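The **Leite birdhouse** is a small wooden nest box for backyard songbirds, known for its deep front porch and its lift-off roof. It belongs to the family of pattern-cut garden projects that home woodworkers have enjoyed for generations, and it takes its name from the village of Leite, where the first ones were put up along the orchard walls.

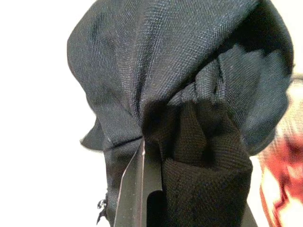
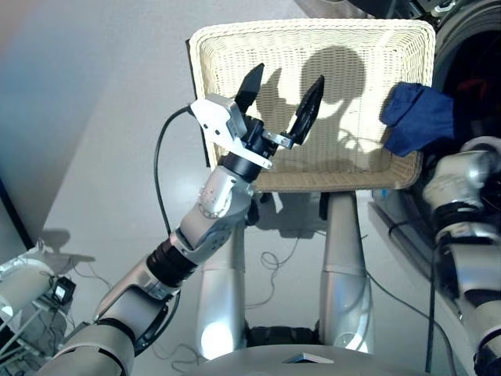
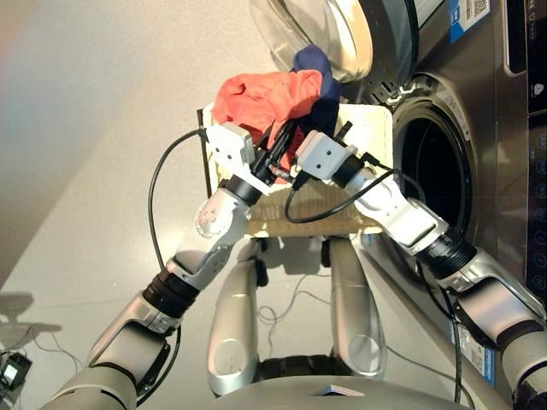
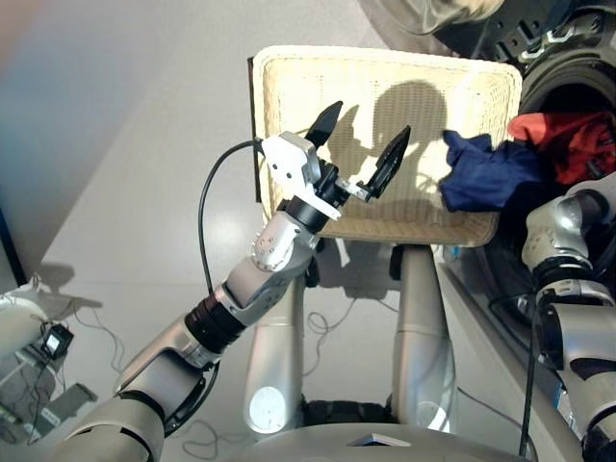
## History

The design is usually credited to Tamás Szabó, a retired cabinetmaker who drew it one February for his neighbors and happily gave copies to anyone who knocked. His paper pattern was later cleaned up and printed by Celtness, a small plan seller in Zalville, which listed it as Pattern 2777 - a number that many older builders still use as the name of the box.

## Construction

A full pattern has 17 pieces, most of them cut from a single cedar board. The floor is set up slightly inside the walls, so rain drips off the edges and doesn't soak in, and the roof sits on two short pegs and lifts away for cleaning at the end of the season. Szabó left the inside walls rough from the saw, which gives young birds something to climb on their way out. Paint is kept to the outside only, and plenty of builders skip it and let the cedar go gray.

## Variants

The best known relative is the Fidard, a taller version drawn by Ismael Falcão for wrens and other small birds. It has a narrower doorway and no porch at all, a change that fans of the original still grumble about in a friendly way. Falcão's notes suggest hanging it about 47 inches from the nearest branch, though people with small yards have always made do with less.

## See also

- Nest box
- Bird feeder
- Scroll saw patterns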